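Bindness Community Orchestra
Minutes of the general meeting, March

Meeting opened 7.30 pm in the Tresbridge hall. Quorum met, 29 members present.

1. Previous minutes
Accepted without changes.

2. Finance
Balance stands at $2,355. The Cerkitz grant is still to come. Hall hire for the term has been paid.

3. Winter program
The Benavides overture stays in. Strings asked for an extra sectional before the first full run, and this was agreed. Bowings to go out by email. The second horn part is missing from the hired set and the librarian will chase it.

4. Phones at rehearsal
Phones to be on silent and off the music stands. Members using a tuner app may keep theirs out until the oboe gives the A. 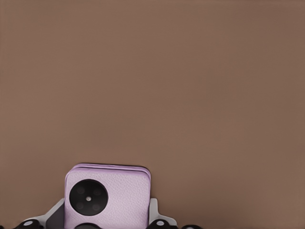
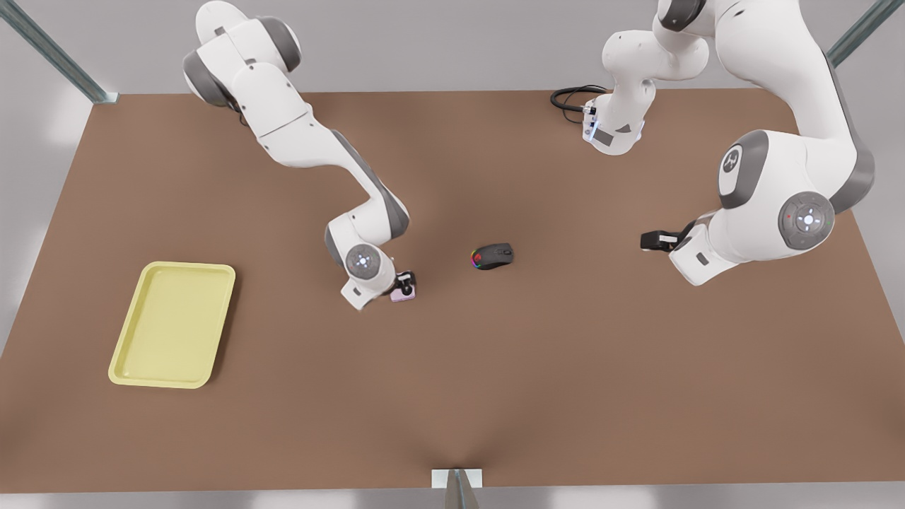

5. Concert night
Doors at 7 pm. The hall seats 200, with the front row kept for families of the junior players. Programs to be printed in colour if the quote allows. Black dress as usual.

6. Other business
2 music stands need repair. The timpani cover has not been returned. Any member who has it should bring it to the next rehearsal.

Meeting closed 8.50 pm. Next meeting in May, same venue.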